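Why our reunion should stay small

I worked at Haltik for 15 years, in the office at Flerdale, and I have been to every reunion since the company was sold. This October Firdevs Kocabaş sent us a letter with a new plan: a hotel by the sea, three nights, and a place for everyone who was ever on the payroll.

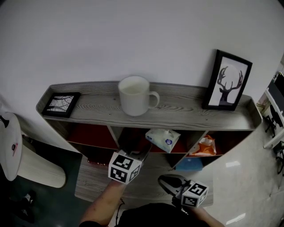
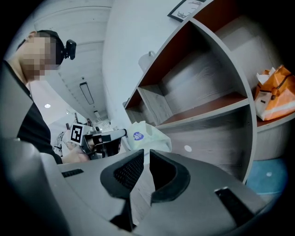

The list has 617 names. I respect the work she has put into it, but I think the plan is a mistake.

Last time we were 100 people in one hall, and already I did not manage to speak with Dušan Brabec, who shared a desk with me for four years. I saw his back near the coffee and then he had a train to catch. With a bigger crowd we will sit with the same few friends and wave to the others.

There is also the money. Erzsébet Szilágyi lives on a small pension and has told me that she will stay at home if it is a hotel. She ran the telephone room and knew all our voices. I would give up the sea view to have her at the table.

My proposal is simple. Let each office hold its own lunch on a Friday in spring, in a place that people can reach by bus. Every fifth year we can have the large party — and for that one I will gladly help with the letters. Those who agree with me should write to Firdevs before she pays the deposit.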